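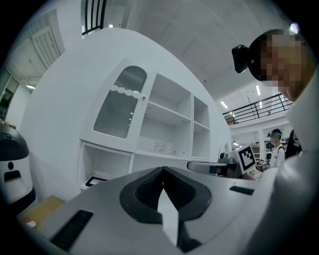
The gripper with its pale finger up, marker screen behind.

17th October

Spent the morning on the hand-held gripper. The finger had been working loose in its mount since we came back from Buchanan, and the last log had a slip in it that I didn't like. Took the finger off, cleaned the seat, put it back and did up the 2 screws evenly. Muchen Tang thinks we should replace the whole mount before December. I think it will last, but I ordered a spare from Niltska anyway.

After that, calibration against the marker on the monitor. First run was bad – I had the old offsets loaded. Reloaded and went again. Then 100 open and close cycles, checking the finger every 10. No play that I could feel.

Still to do: wipe the black pads, label the charger, write up the offsets for Lurkton. Lunch was late and I skipped the coffee.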